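サイト内検索 キーワードを入力 検索

間伐材の含水率測定をやり直した件

所有林の北斜面で伐ったスギの含水率について、前回の記事に載せた値を取り下げる。測定手順に問題があったため、同じ材から試験片を取り直して全乾法で測った。以下はその記録である。

前回は電気抵抗式の含水率計(Tendettiの旧型)を使った。抵抗式は繊維飽和点を超えると精度が落ちる。取扱説明書にもその旨の記載があるのに、生材に近い丸太にそのまま針を刺して読んでいた。心材と辺材の差も考慮していない。スギは心材の含水率のばらつきが大きく、いわゆる黒心の個体では辺材より高くなることもある。表面から浅い位置の読みで丸太全体を代表させたのは誤りだった。

今回は丸太の元口側、木口から十分に離した位置で円板を取り、髄を通る帯状に割ってから心材、移行材、辺材に分けた。試験片は全部で17個。切り出し直後に質量を量り、袋に密封して持ち帰り、当日中に乾燥器に入れた。乾燥器はSkarkenの中古で、庫内温度は105℃に設定した。恒量の判定は、6時間以上あけた二回の秤量で差が試験片質量の0.5%以下になった時点とした。

乾量基準の平均は96%。丸太間の差が大きく、平均値だけで乾燥計画を立てるのは危険だと考える。同じ林班の隣り合った二本でも、心材の値はまったく揃わなかった。斜面上の位置や樹冠の大きさとの関係は、この個体数では論じられない。

計算式も確認しておく。木材で普通に使うのは乾量基準で、水分の質量を全乾質量で割る。したがって生材では100%を超える値も出る。燃料用チップの取引では湿量基準が使われることが多く、乾量基準の100%は湿量基準の50%に相当する。前回の記事では両者の区別を書いていなかった。表に基準を明記していない数値は比較に使えない。
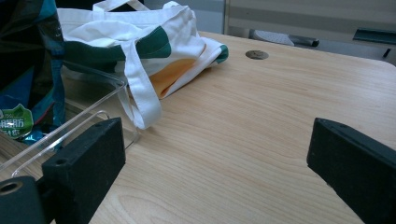 前回の記事のコメント欄で、Buchananというハンドル名の方から、抵抗式の値は樹種補正と温度補正を両方かけないと意味がない、冬の山土場で測ったのなら材温も記録しておくべきだ、という指摘があった。そのとおりで、前回は材温を取っていない。氷点下に近い材では抵抗が上がり、読みは低めに出る。次からは針を刺す位置の脇に細い穴をあけ、熱電対で材温を測って併記する。

抵抗式を捨てるつもりはない。天然乾燥がある程度進み、繊維飽和点を下回った板材であれば十分に役に立つ。桟積みした板のうち決まった数枚を試験材に指定し、質量の推移と抵抗式の読みを並べて追うのが現実的だろう。試験材には木口シールを塗り、桟積みから抜き差ししやすい段に置く。秤は最大400kgまで量れる台秤を持っているが、目量が粗く板一枚の追跡には向かない。別に小型のものを用意する。

残りの丸太は製材所の都合がつき次第、板に挽いて桟積みにする。7月に一度、途中経過の質量を測る予定。搬出に使ったTrulleyの林内作業車については、クローラの張り調整と合わせて別の記事に書く。

最終更新日:2022-03-05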